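Home Unit outline Weekly notes Readings Assessment Staff

Planning and Costing Automated Equipment
Week 8 notes: budgeting for a shelf-picking cell
Last updated: Monday, June 13, 2022

Welcome back, everyone, and thank you for the lively discussion in the tutorials. A fair few of you asked whether we could work through a small purchase from beginning to end before the assignment is due, so I've rearranged things a little and we'll do just that. The safety standards material moves to next week (bring the printed tables, please, the room has a terrible projector).

Our case is Girkby, a convenience retailer with a handful of kiosks and one back-of-house packing room. They want an arm that can take single items off a stepped display stand and pass them to a counter or a bag. It's modest as automation goes, and that's exactly why I like it for teaching. A big palletising line comes with a big vendor who'll do half your planning for you. With a small cell you're on your own with a spreadsheet and a phone.

Start with the stock, then the catalogue

I know how tempting it is to open the Botik catalogue first and fall in love with an arm. I did it myself years ago and ended up with a beautiful machine whose gripper couldn't open wide enough for the one product that paid the bills! Please begin with the goods. Write down what has to be picked, how it's packaged, how it's presented and how much it matters if it gets squashed. Crinkly plastic packets, stiff cartons, round bottles and a soft sandwich are four different problems, and a supplier who has only demonstrated one of them has told you very little about the other three.
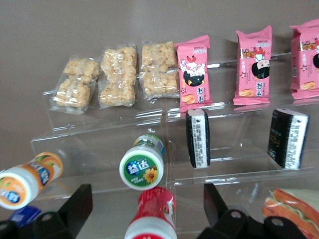 Once you have that list, sort it by how the item wants to be held. Two rigid fingers will usually manage a bottle standing up or facing outward, provided there's room on either side for the fingers to come down. Tightly packed rows are a different story, and so is anything lying on its side at an angle. For each group, put down the widest item, the heaviest item and the most fragile one. Those three will decide your gripper, and the gripper will decide a good deal about your arm, since every gram hanging off the wrist comes out of the payload.

Clear acrylic deserves its own line in your notes. Retailers love it, customers love it, and depth cameras very often don't, because the edges throw little reflections and the flat parts can vanish altogether. If the client insists on keeping clear stands (Girkby did, and fair enough, they'd already paid for them), allow money for either a better sensor or more trial time. Ask for the trial on the client's own stand, under the client's own lights.

What goes in the budget

Jennylyn Dalisay came in to speak to last year's group and her advice has stuck with me: price the cell in layers, so that if the money gets cut you can see what goes with it. I've borrowed her layers more or less as she drew them on the board.

Layer one, the hardware: arm, controller, mounting plate, wrist camera, gripper and one full set of spare fingers.
Layer two, the room: bench, guarding, power, network, and any carpentry or electrical work. Get this quoted separately.
Layer three, the work: integration, programming, staff training, and the hours your own people will spend hovering nearby.
Layer four, running costs: service agreement, software licences, worn parts, and insurance if the premium changes.

Students nearly always get the first layer right to the dollar and then put down a guess for the third. In the Girkby plan, integration was booked at 20 days and everyone around the table thought that was generous. It was used up before the packets were being picked reliably, and I'd ask you to keep that in your head when a salesperson tells you the thing is plug and play.

Spare fingers are the item I'm asked about most. Girkby was quoted $800 a set by Dendo, with a lead time of almost 6 weeks. You can have fingers printed or machined locally for less, and many people do, but check whether the warranty still covers the gripper and make sure the mounting holes line up with the pattern you've bought. A spare set in the cupboard costs you shelf space. A missing set could cost you the whole lead time.

Comparing quotes

Ask every supplier the same questions in the same order, and write the answers in one table. Tsolakis and Botik both quote for this sort of cell and they lay out their paperwork quite differently. One folds freight and commissioning into a single figure and the other lists every bracket, so until you've pulled them apart you can't say which is dearer. Look for:

- what's included in commissioning, and on whose site
- the spare parts list, with lead times
- who owns the programs at the end
- how payments are staged, and what has to work before the last one is released
- the date the quote expires

On that last point, Girkby's first quotes came in April and had lapsed by the time head office got around to signing. Cheerful emails were sent, prices were revised, and none of them went down.

For your tutorial

Bring a stock list for a stand or shelf you can visit yourself. The campus shop is fine, but do ask at the counter before you start measuring things. Charito Marquez will be taking both tutorial groups this week and has kindly offered to look over draft budgets, so have the four layers filled in, even where you've only pencilled something. Mark your guesses as guesses. She'd much sooner see an honest question mark than a confident number, and so would I when I come to mark the assignment.

Back to top | Contact the teaching team | Copyright 2022, all rights reserved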